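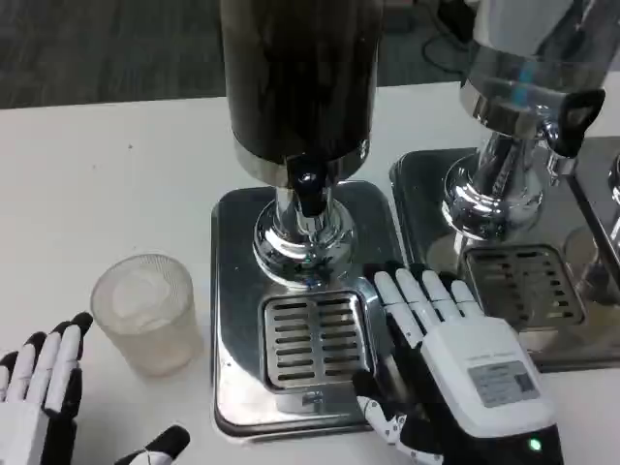 Photo: Pelupessy Student Media

Writers and editors wanted for the spring term

Posted 2/15/24

The Pelupessy student paper is looking for new people, and we would love for you to be one of them. Maybe you have been reading us since orientation, or maybe you only picked up a copy to keep the rain off your head on the way to the library. Either way, if you have ever finished one of our stories and thought "I would have asked a different question," please keep reading, as we have a lot of spaces to fill before the end of the term and not much of the term left!

Several of our longtime editors moved on in January, some to graduate and some to study abroad, and the paper feels a little quiet without them. We are filling the following positions:

News editor. You will plan the news pages, hand out stories, and edit what comes back. A good deal of the job is reading student senate minutes and working out which paragraph matters. Some experience with reporting is helpful, on a school paper or anywhere else.

Features editor. Longer pieces, profiles, the housing guide, and the odd essay that doesn't belong anywhere else but is too good to turn away. You should enjoy talking a writer through a second draft (and sometimes a fourth).

Copy editors, 3 openings. You will read every page on production night, which is Tuesday, usually from dinner until we are done. We keep our own style guide and it is, we admit, long. You'll know it by heart sooner than you think.

Staff writers. We take as many as want to come. A typical news story runs 700 words and a feature can go up to 900, and you would be asked for two pieces a month. No experience needed at all. Half of the current staff had never interviewed anybody before they joined.

Web and newsletter assistant. Our site runs on Lodeck, and stories have to be posted, tagged, and checked on a phone before the newsletter goes out on Wednesday morning. We will teach you Lodeck in an afternoon.

The editor and copy editor positions come with a small stipend each term, paid through the student employment office, so please make sure your paperwork there is up to date. Staff writer positions are unpaid, though many of our writers use their clippings for the journalism practicum, and you can ask your adviser whether that would work for you.

You can be in any major and any year. We would especially like to hear from transfer students, commuters, graduate students, and anyone who takes classes at the Wumance Street campus, where a lot happens that we don't cover as well as we should. If you write in another language as well as English, tell us, please. We have talked for ages about running a page in Spanish and would be so happy to get it started.

To apply, send us a short note saying who you are and which position you'd like, along with one piece of writing. It can be a class paper, a blog post, a letter to your landlord, anything that sounds like you. Editor applicants should also include a paragraph on a story we ran this year and what you would have done differently (be frank, we can take it). Drop everything at our office, Room 13 in Rarkatel Hall, or use the form on the Join Us page of the website. Applications for the editor positions close on the last day of the month, and staff writers can join any time.

If you'd rather look us over first, come to a story meeting. They are open to everyone, they last an hour or so, and you are welcome to just sit and listen.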